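11/04/2026

I got back from Cloledcombe with a blister on each heel and a jar of pickled samphire wrapped in two socks. It was a five-day trip, and I had been putting it off for a long time because getting there takes two trains and a bus, and the bus is slow. The whole thing can be done in a day if you leave early. I did not leave early, so I spent my first night in Ditby, where the second train ends.

Ditby is not a place people plan to eat in. It has a main street, a feed store, a bank with the clock stopped, and a bakery that opens at five for the people who work at the quarry. I walked over at half past six and they were already low. I got a flat roll with lard and onion baked into the top and a coffee in a paper cup, and I sat on the bench by the bus stop and ate it. It was salty and a little burned on the bottom. I went back for a second one and they had sold out, so I got a raisin bun. The raisin bun was fine.

The bus to Cloledcombe goes over the hill and then down along the water. Sit on the left. The road drops fast near the end, and the driver takes the bends like someone who has done it every day for years. If you get carsick, eat your roll after.

The town is small and steep. Almost everything worth eating is on the harbor or on the one street that climbs up from it. I stayed in a room over a hardware store, with a hot plate and a window that looked at a wall. I picked it for the price and for the hot plate, and I used the hot plate twice.

On the first evening I went to Hallgrímsson, the fish place at the end of the quay. There is no printed menu. There is a board, and they wipe things off as they run out. I had the fish soup, then smoked haddock on a potato cake with a soft egg. The soup was thin and tasted strongly of fennel, and I liked it more as I went along. The haddock was the best thing I ate all week. It came to a bit more than I wanted to spend on a first night, but I went back on the fourth night and ordered the same thing, so I can't complain about the price.

They don't take reservations for one person. I waited outside for half an hour the first time and hardly at all the second, when it was raining.

The market is up the hill, in a covered yard behind the church. There are 356 steps from the quay to the yard, according to the painted number on the wall at the top, and there's a road that goes around if your knees are bad. I took the steps up and the road down. I bought tomatoes, a wedge of hard sheep's cheese, the samphire, and a bag of small green plums that were sour enough to make my eyes water. The plums are a September thing, I was told, but one stall puts them up in brine and sells them all year, and those are what I had.

Kunilico is the lunch counter inside the market. It has eight stools and a flat grill. They do one sandwich properly, which is sliced pork with pickled cabbage on a soft white roll, and a couple of other things I would skip. The woman in front of me got the fried squid, and it looked pale. Get the pork, ask for extra cabbage, and bring cash. They also sell a hot sauce in small bottles with no label. I bought one. It leaked in my bag on the bus home and got into a T-shirt, a paperback and the lining of my good jacket.

So the first day back was a laundry day. The T-shirt came out clean on the second wash. The jacket did not, and it's now a jacket for gardening.

A few notes on money, for anyone planning the same trip. I set myself a limit of 100 a day for food and the room together and went over it twice, both times at Hallgrímsson. The trains were cheap. The bus takes exact change only. There is one cash machine in Cloledcombe, next to the post office, and it was out of order for a full day while I was there, so get cash in Ditby before you go over the hill.

Phone signal is poor down on the harbor and better by the church. The weather was gray with a few hours of sun on the third day, and I spent those on the sea wall with the cheese and a tomato. In summer the town gets up to 3000 visitors on a busy day, or so it says on the sign asking people not to park on the slipway. When I was there I had most of the sea wall to myself.
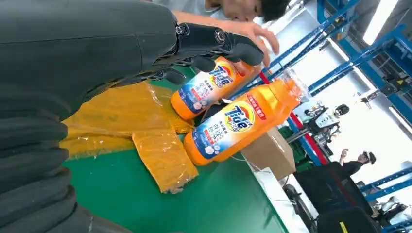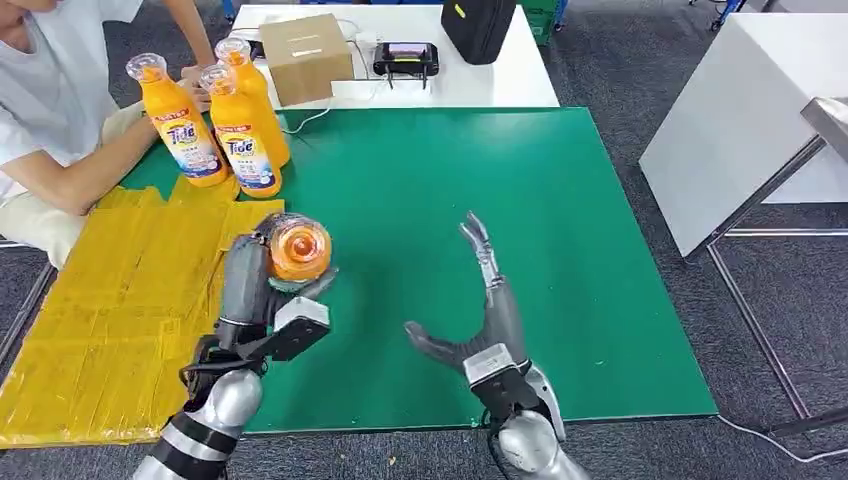
If I went again I'd stay a night longer and skip the boat trip, which I haven't mentioned because there isn't much to say. It goes out past the point, turns, and comes back, and the tea on board is bad. I would rather have had a second lunch at the market.

I'd also go back through Ditby early enough to get two of those onion rolls. I tried to make them at home yesterday with bacon fat, as I had no lard. The dough was all right but the onions slid off in one piece when I cut into the first one. I think they need to be chopped smaller and pressed in before the last rise. I'll try again on the weekend with proper lard, and I'll put the recipe up if it works.

The samphire is already half gone. I've been eating it out of the jar, standing at the fridge.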